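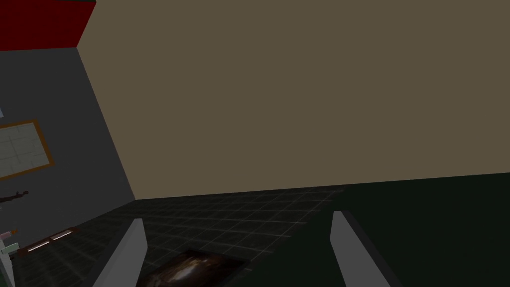 Week 4 handout: Comparing grippers in simulation

Read this before the lab. Last year too many reports repeated the vendor's figures back to us with a graph attached.

You will compare two parallel grippers, the Podville and the Trekico, in the Irkance simulator. Each gets 100 trials. A trial counts as a success if the object is still held 2 seconds after the lift. Write down the friction setting before you start, and do not touch it afterwards.

Now the doubts. Simulated contact is a guess. Flat fingers meeting a flat, thin object make the solver work hard, and what it gives back may be a grip no real finger could manage. In January we ran the same pick with a smaller time step and the Trekico lost 30 successes. Same gripper, same object, same path. Any ranking that depends on the time step is a ranking of time steps.

Camera placement needs the same suspicion. A view from just above the fingers is good for judging the gap, and poor for telling whether the object is lying flat or tilted. A view from the body takes in both arms and the table, but small things get lost in it. A thin pen beside a laptop is a fair test: if your detector finds the laptop every time and the pen now and then, report the two separately. An average of them tells the reader very little.
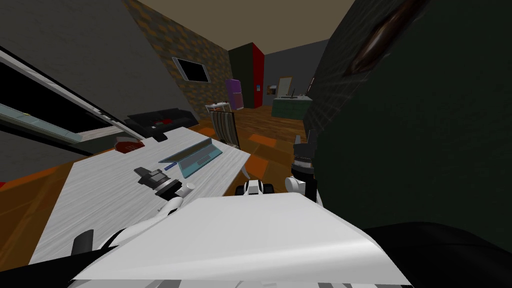 Namboodiri objected to all this when the draft went round, saying that a simulator need only put the grippers in the right order, and that the exact success rates can be left to the hardware people. Fair enough, if the order holds. Show that it does – run at least two time steps and two friction values, and print all the results, including the dull ones.

Your report should contain:
the settings file, unedited
success counts for each gripper and each camera
every failed grasp, sorted by cause
one paragraph on what you would not trust

Reports are due 21st February. The reading is section 134 of the course notes; skip the part on suction cups.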